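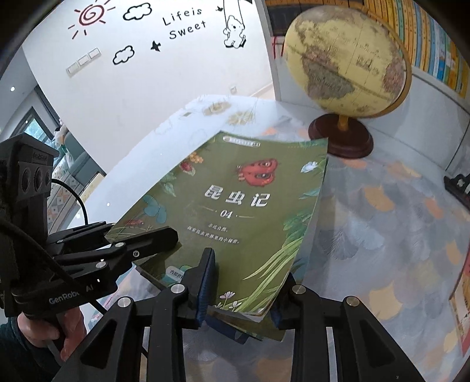

Zerrin Kurtuluş remarked, when the Vusdale talks were still in their second week, that a ceasefire is easy to sign and hard to live next to. She was writing from the border district, and her point was a practical one. The people who sign an agreement go home to a capital city. The people who have to keep it are posted a short walk from the other side.

Chapter 7
Guarantors and Third Parties

The last chapter looked at how two governments come to the table. In this one we turn to the outsiders who promise to make a settlement hold. They are usually called guarantors, and they can be neighbouring states, distant powers or regional bodies.

A guarantor is different from a mediator. A mediator helps the parties reach a deal and may then leave. A guarantor takes on a duty that starts when the deal is signed. Some states try to do both jobs, and the first case in this chapter, the Vusdale Accord, shows the strain this can cause.

The accord ended the fighting over the Skála corridor, a strip of farmland and rail line 261 kilometres long. It had 2 guarantors, each with its own history in the region. Undosero had armed one side. Fendthorpe had sheltered refugees from the other and wanted them to be able to return. Both agreed to send monitors, 500 in the first year, and both agreed to report breaches to a joint office.

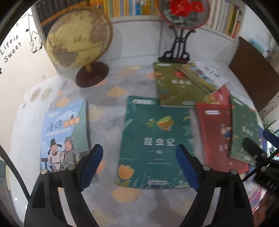 The trouble lay in the word "breach". The text of the accord did not define it, and the joint office spent its first winter arguing over what should be written down. By April it had logged 2,768 reports. Many dealt with livestock, fences and shots fired at night by people who could not be identified. Undosero wanted every report published. Fendthorpe held that a public list would harden opinion on both sides, and asked for a monthly summary instead.

Neither position was foolish. Open reporting puts pressure on local commanders, but it also gives each government a steady supply of grievances. Private reporting leaves room for quiet repair - and for quiet neglect.

Section 7.1 sets out the main kinds of guarantee found in modern agreements. Section 7.2 returns to the corridor and follows the dispute over reporting through to the review conference. Readers who have not met the terms "buffer zone" and "status of forces" should go back to Chapter 4 before starting.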